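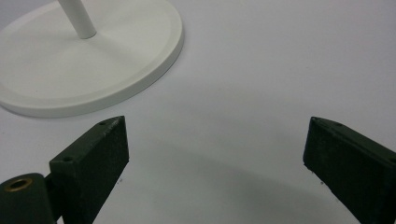
From: Kamrul Bhattacharjee
To: Dallau Tea List
Date: 12/21/22
Subject: Re: [dallau-tea] Storing loose leaf over the winter

Bjartur Brøndum wrote:
> I bought too much black tea in September and now have 2 big
> bags of it open. The kitchen gets warm when the oven is on.
> Is the fridge a bad idea? And how long will it keep once the
> bag has been cut?

Bjartur,

I would leave it out of the fridge. Tea picks up the smell of whatever is next to it, and every time you take the bag out it gets damp from the room air. A closet on an outside wall is better, as long as it isn't a musty one.

Split the bags up. I use the Skasar tins, the 700 ml size with the inner lid. Fill them to the top so there is little air left, tape the lids, and keep one small jar in the kitchen for daily use. Mine is still fine after a year stored that way. Green tea is another matter and I try to finish it by spring.

If it has gone flat already, use some more leaf and give it another minute. Arroyo used to sell a cheap blend that needed that when it was new.

For brewing one cup at a time I have gone back to the spoon kind of infuser. Don't fill it more than halfway or the leaves can't open.

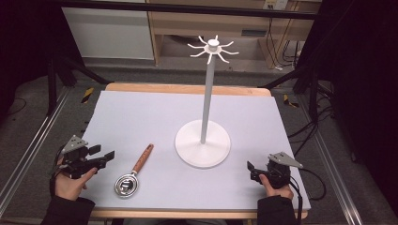 Mug tree and infuser spoon with a wooden handle.

Has anyone on the list ordered from Ramico lately? Their price list still shows the old shipping rates and I had no answer to my email.

Kamrul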